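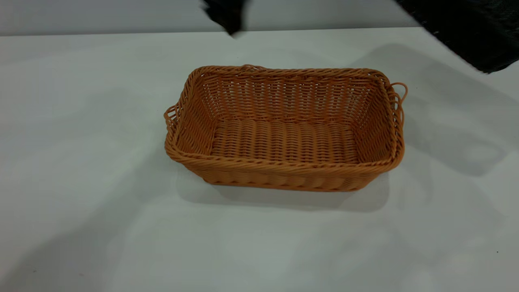 By Antigoni Katsaros, product pages, Erklow | Updated 31st March

Search products, parts, manuals Go

Clurkinier Tabletop Recording Station

If you have ever tried to teach an arm to put things away, you know how quickly the afternoon goes (and the evening after it!). We built the Clurkinier for people who need a great many good examples of ordinary table work, gathered one after another on the same surface, without having to set everything up again each morning.

The station comes with a matte off-white top, a plain light gray backdrop and a fixed camera mount that stays where you lock it. Most of our customers start with a single container on the table, very often a woven basket with a handle at each end, and add items as their task list grows. Baskets are a lovely first subject, by the way. The weave gives the model plenty of texture to learn from, and loop handles give it something to reach for.

You drive the arm with the hand controllers, press the pedal to start an example, and press it again to save. Bad takes go with one long press, and Yufang Guo on our support desk would like me to add that they stay in the trash folder until you empty it, so please don't panic.

In the box: tabletop and backdrop, camera mount, 2 hand controllers, pedal, cables and the Brokis recording software. The arm is sold separately. Storage is set at 1000 examples per project, and you can open as many projects as you like.

Part no. 218, station with backdrop
Part no. 179, replacement tabletop

Orders placed now ship in April. For questions about fitting an arm you already own, write to Ctibor Mikuš in sales and tell him the model and how it is mounted.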